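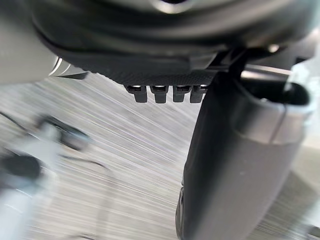 9月2日 糊、続き

朝いちばんに冷蔵庫の糊を見た。瓶の底に水が上がっている。先週炊いた分で、ラベルには私の字で「良好」と書いてある。書いた時点では良好だったのだろう。匂いはまだ酸っぱくないが、刷毛にとって指で伸ばすと粒が残る。本紙には使わない。包材のラベル貼りに回すことにして、「良好」に線を引いて「ラベル用」と書き直した。この工房のラベル用糊は、だいたいこうやって昇格ではないほうの異動をしてくる。

それで炊き直し。今回は配合を控えておく。前回控えなかったせいで、よくできた理由がわからないまま使い切ってしまったので。

小麦澱粉 20 g(ファンデンベルヘの袋、開封済みのほう)
水は澱粉の容量の五倍。ただし浸けておくぶんも含む。前回ロースは別にしていた。たぶんここで話が食い違っている。
浸け置きは一晩。昨日の帰りがけに仕込んで、ラップをかけて棚の下段。
火は弱め、鍋は底の厚いほう。薄いほうは一度焦がして以来、きれいに洗ってあっても信用していない。

かき混ぜはじめてからしばらくは白い水のままで、毎回ここで「今日は固まらないのでは」と思う。固まらなかったことは一度もない。底のほうから急に重くなって、へらの跡が残りはじめ、そこから半透明になるまでが本番。透明感が出たあとも火から下ろさずに続けた。腕がだるくなって、まだだと思って、もう少しやって、そこで下ろす。ロースのメモには「腕が嫌になってからさらに同じだけ」と書いてあり、科学的かどうかはともかく再現性は高い。

鍋ごと水に浸けて冷まし、馬毛の漉し器で二回。一回目に小さいだまが少し出た。火加減を途中で上げたところがあるので、そのせい。自分しか見ていなかったが、ここに書いておく。

濃さは三つに分けて取った。
濃:表紙の革の浮き、厚紙どうし
中:背の裏打ち
薄:破れの繕い、喰い裂きの足

薄いほうは水を足して刷毛で練ってから、もう一度漉した。牛乳くらいと言われるが、どの牛乳なのかは誰に聞いても違う。シメンは「脱脂乳」、ウォードは「カフェで出てくるやつ」。私は刷毛を持ち上げて、糸を引かずに落ちるところで止めている。

オルトコムの帳簿

依頼の本は例の穀物商の帳簿、全一冊。一冊というのは先方の数え方で、こちらから見ると、背が三か所で割れて四つの塊になったものが一枚の表紙に同居している。先方の目録では 2,022 番。箱にも中性紙の札にも、なぜか表紙の裏にもボールペンでそう書いてある。ボールペンは取れない。取らなくてよいという返事をもらってある(オットマー経由、文面はファイルの手前)。

状態について追加。
・前半の折丁の谷に古い膠。茶色く、爪が立つほど硬い。
・小口側に水の輪じみ。中ほどの折丁で止まっている。
・後ろ見返しに、濃い青の布で当てた昔の修理。かなり上手い。針目が細かく、糸も端まで始末してある。
・一方、前の見返しの修理は事務用の透明テープ。同じ人の仕事ではないと信じたい。

テープは基材だけ浮いて粘着剤が紙に残る、いつものやつ。紙端から試したら基材はスパチュラの先ですっと上がった。残った粘着剤は黄色くて、まだ少しべたつく。消しゴムのクレープで転がして取れるところまで取り、あとは明日、吸引台が空いてから溶剤を試す。今日は無理をしなかった。無理をしたくなる粘着剤ではあった。

インクは没食子。文字の濃いところに茶の縁が出ているので、水を入れる処置は避ける。薄い糊で和紙を当てる場合も、先に吸取紙に糊の水気を逃がしてから置くこと。ランブロスが試し紙で比べてくれた結果が引き出しにある。刷毛から直接置いた側は縁がにじみ、吸取紙を通した側は動いていない。差は誰の目にもわかるので、あの試し紙は捨てないでほしい。前に一度、しおりに使われていた。

和紙

繕いに使うのは手持ちの楮の薄手。スティラーノの見本帳に入っていた機械漉きの薄紙も並べて試した。色は先方の紙に近く、正直なところ手持ちよりよく合う。ただ喰い裂きにすると足が短い。水筆で線を引いて裂いても、繊維が出てくるというより、紙が素直に切れる。素直なのは結構だが、破れの縁に渡してもらう足がないのでは頼みようがない。見返しの裏のように面で当てるところには使えそうなので、そちらに回す。

楮のほうは色が白すぎる。シメンが以前染めた端紙の束から、少し灰色がかった茶を選んだ。束の順番は薄い色から濃い色ということになっていたはずだが、途中に緑っぽいのが挟まっている。本人に聞いたら「それは失敗したやつ、でもいつか要るから」。植物学の本が来る日まで待つ。

今日繕ったのは最初の塊の前半、下隅の欠けと短い破れ。長い破れは手をつけていない。乾かしは不織布、吸取紙、ガラス板の順で、重しは小さい鉛袋。大きいほうはまたウォードが実験で使っている。膠の湿布の重しらしい。返却予定は黒板に「すぐ」とある。その「すぐ」は消されずに一月から残っている字なので、日付としては扱わない。

膠の湿布

折丁の谷の古膠には、メチルセルロースの湿布を試した。濃いめに練ったものをへらで細く置き、上からポリエステルフィルム。様子を見て、膠がゆるんだところから竹べらでこそげる。

最初の場所は置く時間が短すぎて、表面だけぬるっとして下は石のまま。次は少し長くしたら、膠は取れたが紙まで湿ってきた。谷の近くに文字がない頁だったからよかったものの、文字があるところではこの手は使えない。文字のある頁は乾いたまま、先の細いメスで少しずつ欠いていく。時間がかかる。昼前からやって、午後になっても同じ折丁にいた。

メスの刃は途中で替えた。竹べらは研ぎ直し。砥石は 1,000 番しか見つからず、仕上げ用のほうは行方不明。誰か心当たりがあれば流しの横に戻しておいてください。問い詰めません。竹なのでこれで足りるが、革包丁を研ぐときに困る。というより、困るのはオットマーで、困ったオットマーは声が大きい。

湿度の件

レケオの記録計、収蔵棚の奥に置いてあるほうが、夜のあいだに妙な値を出している。グラフの線が夜中に棚から飛び降りたようになって、朝には何食わぬ顔で戻っている。表示では 11 度。棚に手を入れて確かめたが、朝の時点ではどう考えてもそんなに冷えていない。手前の記録計は一晩じゅう平らな線だった。

考えられるのは、
電池
置き場所(奥の壁は外壁なので)
誰かが夜中に棚の奥だけ冬にしている

電池を替えて、奥と手前を入れ替えた。おかしな線が機械についてくるか場所に残るかで、明日には見当がつく。入れ替えたことを書いておかないと、来週の私が両方とも故障だと思って注文書を書くので、ここに書いておく。奥が「青シール」、手前が「シールなし」。シールなしのほうにもシールを貼ればよかったと書きながら思ったが、もう棚は閉めた。

背の相談

夕方、オットマーと帳簿の綴じ直しについて話した。彼は全部ほどいて綴じ直す派、私は塊のまま背で継ぐ派。綴じ糸は割れた箇所以外ではまだ生きていて、麻で、太くて、引いてもびくともしない。生きている糸を切って新しい糸に替えるのは気が進まない。

オットマーの言い分は、塊を継いだだけでは開いたときに継ぎ目に力が集まって、また同じところで割れるというもの。もっともだと思う。私の言い分は、先方は閲覧より撮影が目的で、開く回数が限られるというもの。これもまあ、もっともだと思う。二人とももっともなので話が終わらず、途中からは彼が昔直した祈祷書の話になった。あの祈祷書の背は聞くたびに厚くなる。

とりあえずの落としどころ。
割れた箇所の両側の折丁だけ、谷に和紙の足を入れて糸を足す。古い糸の上に新しい糸を絡めて留める。切らない。
背には薄手の楮を中くらいの糊で貼り、その上に目の粗い麻布。
膠は使わない(オットマー、ここだけ即答で同意)。
模型を作って開きを見てから決める。

模型の紙は裏の棚にある反故から取る。厚さが近いのは青い包みのほう。折丁の枚数は本物に合わせること。前に適当な枚数で作って、模型だけがたいへんよく開いた。

細かいこと

・漉し器は使ったらすぐ洗う。目に糊が乾くと、次の人が一日の最初にすることが針仕事になる。
・吸取紙の新しい束は、開けた人が日付を書くことになっている。今開いている束は書いていない。私かもしれない。
・ロースから伝言。蒸留水のタンクは下の線を切る前に言ってほしいとのこと。切ってから言った人がいるらしい。
・ランブロスの試し紙の引き出しに「しおり禁止」の札をつけた。
・ファンデンベルヘの澱粉、未開封がまだ棚にあるので注文は不要。古いほうから使う。

明日は吸引台が空きしだい粘着剤のテスト。先に端で、文字のないところで、いちばん弱い溶剤から。それから記録計のグラフを見る。中くらいの糊は一晩置くと締まるので、朝にもう一度練って漉すこと。瓶には今回、「良好」とは書かずに炊いた日だけ書いた。

追記:帰りがけに重しを外して繕いを見た。下隅の一枚がほんの少し反っている。和紙の目を横に取ったようだ。吸取紙を替えて、もう一晩置く。鉛袋の大きいほうが戻ってきたら替えたい。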